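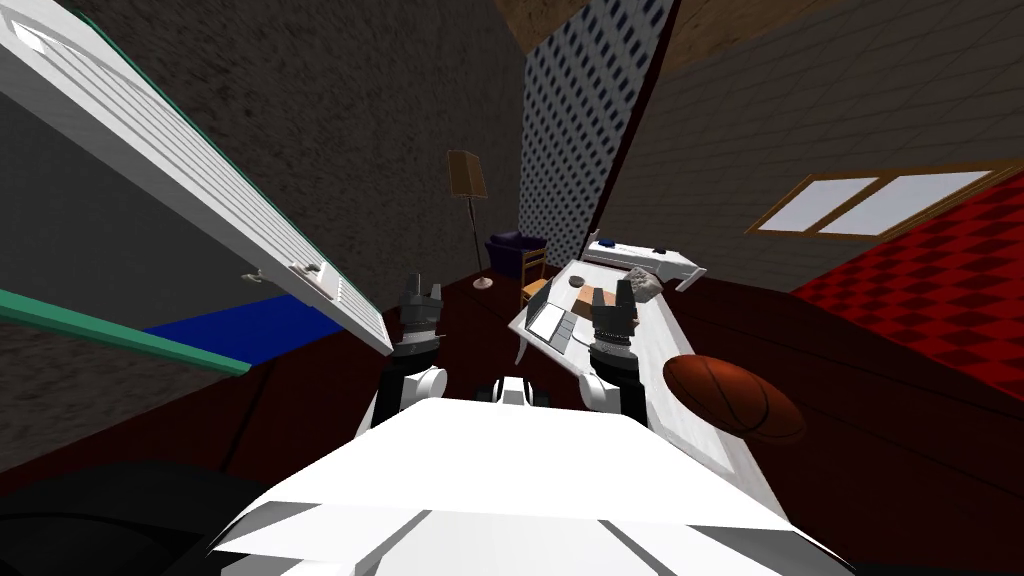
Albertina Cardoso wrote in after her first Saturday with Sullus to say that the robot learned more from her slow, boring runs than from her fast ones, and could we please put that on the first page of this section. Well, it's on the first page now, and she's right!

Section 4. Showing Sullus a task by remote control

You'll be moving both arms yourself with the hand controllers while Sullus records everything you do. It feels odd for the first few minutes and then it gets really fun. Do your first practice in the simulated room, where a bumped desk costs you nothing, and move to the real arms once you're comfortable.

Before you start

Charge both hand controllers. Sit or stand so your elbows can move freely. If you're going straight to the real arms, read the cautions at the end of this section first.

4.1 Take control of the arms

1. Open the Harham control panel and choose Practice Room.
2. Put on the headset and look straight ahead. The view comes from the robot's own head, so you'll see its torso below you and an arm on each side.
3. Hold both controllers in front of you, matching the pose of the arms as closely as you can.
4. Squeeze and hold both side grips. The arms now follow your hands.
5. Let go of the side grips any time you want to rest. The arms stay where they are until you squeeze again.

Note: If the room looks tilted, let go of the grips, face forward and press Recenter. A tilted view makes it very hard to judge how far away the desk is.

4.2 Practice the grippers

1. Pull the trigger gently. The two fingers close as far as you pull, so a half pull gives you a half-closed gripper.
2. Release the trigger to open them.
3. Turn your wrist until the fingers point up, then down at the desk, then up again. Go slowly – the wrist has a limit, and you'll feel a buzz when you reach it.
4. Pick something easy to grab. A small cardboard box is perfect. Leave the basketball for later, as it's wide and it rolls.

4.3 Record a demonstration

1. Move both arms to a comfortable start pose with the grippers open.
2. Press Record and wait for the beep.
3. Do the task once, from start to finish, at a steady pace.
4. Open the grippers, back away from the object and press Stop.
5. Choose Keep or Discard. Keep a run with a small fumble if you recovered from it. Those are great for teaching!
6. Press Reset Room and go again, starting with the object in a slightly different spot.

Plan on about 66 kept runs for a simple pick-and-place task. Take a break when your shoulders start to ache.

Cautions for the real arms

Keep people and pets out of reach of both arms.
Have a second person at the stop button for your first two sessions.
Never reach in to fix an object while the side grips are held.

Next: Section 5, Checking and trimming your recordings.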